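Der Belag gehört ins Wartungsbuch

Ein Meinungsbeitrag aus der Werkstatt

Seit dem Frühjahr betreue ich bei uns einen Greifer von Prukus, so ein handgeführtes Ding mit zwei Fingern und einer Kamera darüber, und ich gebe gern zu, dass ich ihn mehr mag, als man ein Werkzeug vermutlich mögen sollte. Man nimmt ihn morgens aus der Schublade, er liegt gut in der Hand, die Finger gehen auf und zu, und man denkt sich: schön, läuft doch. Genau über dieses „läuft doch“ möchte ich heute ein bisschen schimpfen, freundlich natürlich!

In unserem Wartungsbuch stehen nämlich lauter vornehme Sachen. Die Kalibrierung der Kamera steht drin, der Akku, die Softwareversion, sogar das Drehmoment der Schrauben am Griff. Für den Belag auf der Innenseite der Backen, also für das einzige Stück der ganzen Maschine, das überhaupt etwas anfasst, gab es bis März keine eigene Zeile. Wer es gut meinte, hat mit dem Daumen darübergestrichen und genickt. Ich habe auch genickt, oft sogar, und war jedes Mal zufrieden mit mir.

Dabei kostet so ein Satz Beläge fast nichts. Wir kaufen die Matten bei Takács, schneiden sie selbst zu und kleben sie auf, und mit etwas Übung (und einer frischen Klinge, bitte, nicht der aus dem Federmäppchen) sitzt man keine halbe Stunde daran. Teuer wird es erst, wenn man es lässt. Bei uns waren es im Februar 273 Greifversuche an einem Nachmittag, von denen 44 danebengingen, und wir haben den Fehler zuerst brav in der Auswertung gesucht, dann in der Beleuchtung und dann bei den Teilen selbst. Zwei Kollegen haben die Kamera neu eingemessen. Sie war vorher in Ordnung und hinterher auch.

Ich kenne die Gegenrede, sie ist ja nicht dumm. Ein Belag sei Verbrauchsmaterial, heißt es, der zeige schon von allein, wann er fertig sei, und man könne nicht für jedes Stückchen Gummi einen Termin machen. Im Handbuch zu unserem alten Itonar stand der Belag auch nur hinten bei den Ersatzteilen. Mag alles sein. Aber ein Belag zeigt es eben nur dem, der hinschaut, und zwar bei offenen Fingern, von oben und bei ordentlichem Licht. Bei geschlossenen Backen sieht jeder Greifer ordentlich aus, da liegen die beiden Flächen aneinander und verstecken ihre Sorgen voreinander und vor uns.

Deshalb bitte ich inzwischen alle, die das Gerät benutzen, es vor dem Weglegen einmal weit zu öffnen und über einer hellen Fläche anzuschauen, am besten gleich durch die eigene Kamera. Man achtet dabei auf die Kanten. In der Mitte hält das Material erstaunlich lange, aber oben, wo der Überzug an die schmale Oberseite stößt, und unten an der Spitze, da fängt es an. Wird die Naht wellig oder steht irgendwo ein Fetzchen ab, dann kommt ein Strich ins Buch. Zwei Striche, und es wird neu bezogen.

Mit einem Blick auf die Ränder ist das meiste schon erledigt:

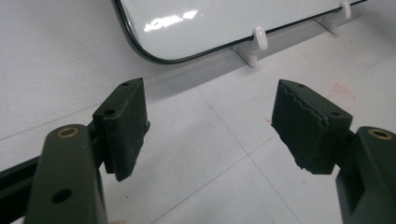 Was ich mir wünsche

Eine eigene Zeile, mehr eigentlich gar nicht. Sie soll „Belag links, Belag rechts“ heißen, und zwar getrennt, denn die beiden Seiten altern nach meiner Erfahrung selten im gleichen Tempo. Dahinter ein Feld für den Zählerstand. Unser letzter Satz kam nach rund 267 Betriebsstunden herunter, und das weiß ich nur, weil ich es mir auf einen Klebezettel geschrieben hatte, der dann noch acht Wochen am Monitor hing.

Und wenn Morkell, von denen unser Wartungsplan stammt, die Vorlage demnächst überarbeitet, dann dürfte die Zeile gern ganz oben stehen, noch über der Software. Den Klebstoff bitte auch gleich dazuschreiben. Im Regal stehen bei uns derzeit drei Tuben, und auf einer davon ist das Etikett nicht mehr zu lesen.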